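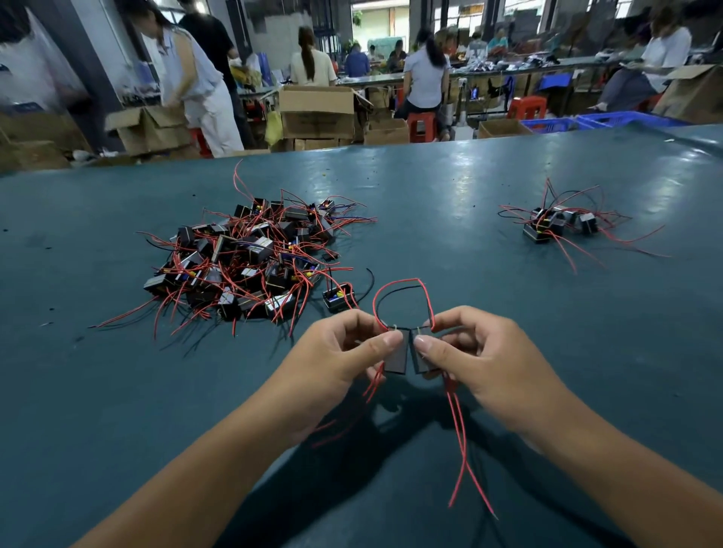 赤と黒の線、からまり中。青緑の作業台より。

4月から部品の仕分けをやってます。小さい黒い箱みたいなやつに赤い線と黒い線が生えてて、これが山になってテーブルにどさっと来る。それをひとつずつほどいて見ていく係です。地味!でもけっこう好き。

線がね、とにかく長いのよ。1個つまんだつもりが3個ついてくる。イヤホンをポケットに入れて出したときのあれ、あれの巨大版を毎朝やってると思ってください。

コツその1、引っぱらない。最初の週はぐいぐい引いて余計に締まって、となりの台の先輩に無言で取り上げられました(そして10秒でほどけて返ってきた。なぜ)

コツその2、線じゃなくて本体を持つ。本体をちょっと浮かせて揺らすと、下の線が勝手に抜けてくれることがある。抜けないときは抜けない。そのときは山に戻して別の子から攻める。

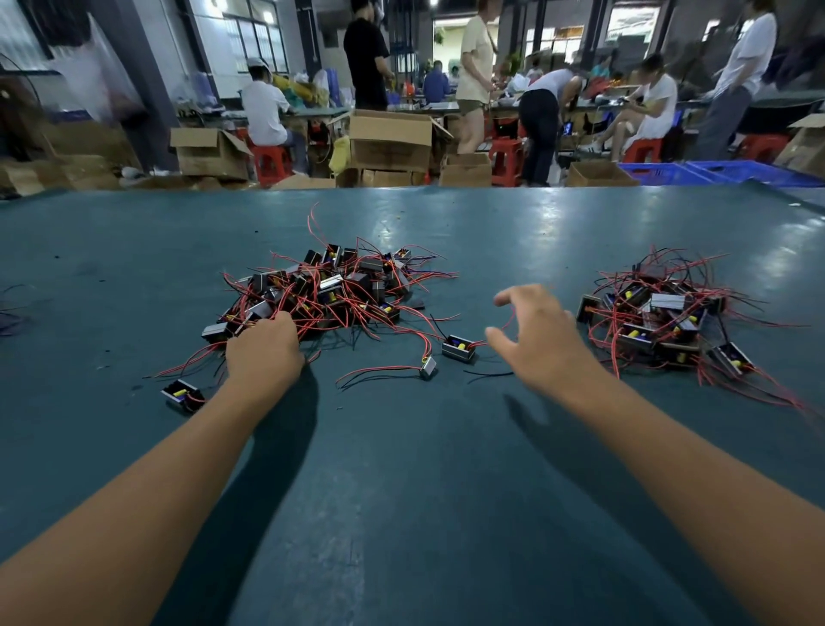 で、私は山を二つに分ける派です。大きいほうがこれからやる分、小さいほうが見終わった分。先輩は箱に直接入れる派で、そのほうが場所を取らないらしいんだけど、私は目の前で小さい山が育っていくのを見たいんですよね。やる気が出るので。

ちなみに昨日の午前中は193個、午後は300個でした。午後のほうが多いのは昼ごはんのおかげだと思ってる(社食のカレーだった)

いちばん多かった日は753個。この日は帰りの電車で指がつまむ形のまま固まってて、つり革がうまく持てなかった。もうあの数は目指しません。

部品は黄色いところと青いところがちらっと見えて、これがちょっとお菓子っぽい。休憩前はとくにそう見える。ラムネとか入ってそう。入ってないです。

台の色も好き。青緑で、細かい傷がいっぱいあって、蛍光灯がぼんやり映る。赤い線がすごく見やすいんですよ。黒い線は影にまぎれるから、手元が暗くなる姿勢だとたまに見落とす。なので私はちょっと体を引いて、腕を伸ばし気味でやってます。肩はこる。

肩こりで思い出したけど、椅子問題。うちは赤いプラスチックの丸椅子で、2時間めくらいからおしりが来る。家からSkatanoの薄い座布団を持ってきたらだいぶましになりました。同業の人、座布団はいいぞ。もっと早く買えばよかった。

道具の話もすると、手袋はいまのところなし派。Hakalaの薄手のを試したんだけど、細い線をつまむ感覚がにぶってスピードが落ちちゃって。指先は荒れるので、寝る前にハンドクリームをべったり塗ってます。おすすめあったら教えてください、においが弱いやつで。

あと「見てるって何を見てるの?」ってよく聞かれるので、私がいつもやってる順番を書いておきます。職場によって違うと思うから、うちの場合ってことで。

1. 本体を両手の指先でつまんで、くるっと裏返す。黄色いところが破れてたり浮いてたりしたら別の箱へ。

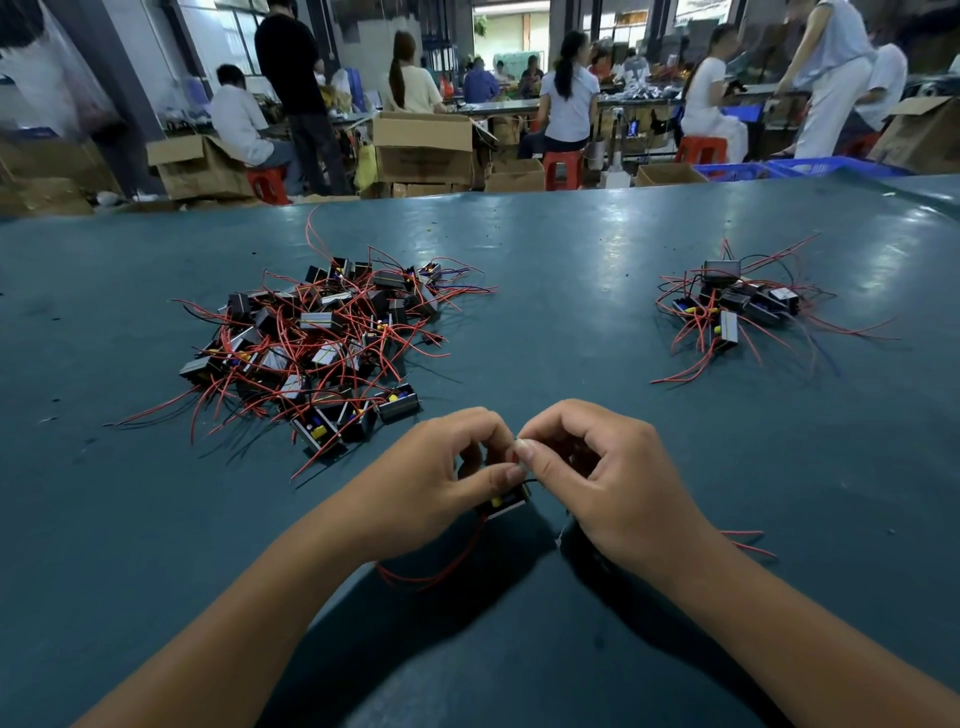
2. 線の根元を見る。ぐらぐらしてたらそれも別の箱へ。ここがいちばん見落としやすくて、私は軽く親指で押さえて確かめてます。

3. 線の先を見る。先っぽがばらけてたら、指でねじって直せるものは直す。

4. 線を同じ向きにそろえて小さい山へ。そろえてもすぐからまるんだけど、まあ気持ちの問題。

慣れると1個あたり数秒です。慣れるまではほんとに遅くて、初日は127個で終わりました。いま見ると少ないけど、あの日はへとへとだったな。

来月はSandov向けの箱詰めに回るかもしれないらしい。それはそれで楽しそうだけど、箱詰めは立ちっぱなしなので、せっかくの座布団の出番がなくなる。悩ましい。

とりあえず明日も山です。早番なのでもう寝ます、おやすみなさい。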